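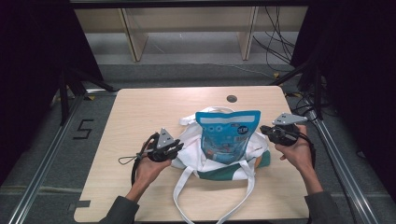
Ata da reunião de agosto -- grupo das sacolas

Início às 18h30, na sala do fundo. Presidiu Kekeli Ansah. A ata anterior foi aprovada com uma correção: onde se lia "sacolas entregues", passa a ler-se "sacolas encomendadas". São coisas diferentes e já deram confusão.

1. Sacola de lona

Foi apresentada a proposta de adotar a sacola branca com a faixa verde-escura na parte de baixo como modelo único para as entregas. O fornecedor, Wirkilia, garante que o verde não desbota. Perguntou-se com base em quê. Ninguém tinha resposta por escrito. Fica pedida.

As alças compridas dividiram a sala. Quem faz entregas a pé gosta, porque vão ao ombro. Quem embala queixa-se de que caem para fora da mesa e se prendem em tudo. Sugeriu-se dar um nó. Kekeli Ansah lembrou que a mesma sugestão foi feita no ano passado e que o nó durou uma semana. Não houve votação.

2. Ordem de embalagem

A proposta é pôr primeiro a embalagem azul com fecho, de pé, e arrumar o resto à volta. O argumento é que ela se segura sozinha e mantém a sacola aberta. Houve dúvidas: uma embalagem de pé numa sacola vazia pode ficar direita em cima da mesa, mas isso diz pouco sobre o que acontece numa escada ou no porta-bagagens. Foi pedido um teste com 20 sacolas cheias, transportadas de carro, antes de se escrever qualquer regra.

Discutiu-se ainda se a embalagem deve ficar mais alta do que a boca da sacola. Uns acham prático, porque se vê logo o que vai dentro. Outros acham que é a primeira coisa a cair. Adiado.

3. Quantidades e custos

O orçamento da Wirkilia é para 100 sacolas. As famílias inscritas são 51. A explicação dada foi o desconto por quantidade, que a presidente da mesa considerou pouco convincente -- o desconto só compensa se as sacolas forem usadas, e 17 das antigas continuam no armário, sem destino. Pede-se novo orçamento para metade e consulta à Gbeho, para comparação.

4. Mesa de embalar

Mantém-se a mesa clara de cantos arredondados. A ideia de comprar outra maior não teve apoio. Pedido de um participante: não deixar cair etiquetas pelo furo redondo do tampo. Registado.

5. Outros assuntos

O nome Petum para a campanha continua sem entusiasmo visível. A alternativa, Jinix, também não convenceu. Volta à próxima reunião, se alguém trouxer melhor.

Tarefas: pedir garantia escrita sobre a cor e novo orçamento (Kekeli Ansah); teste de transporte (equipa do domingo); esvaziar o armário (por atribuir).

Encerrada às 19h50.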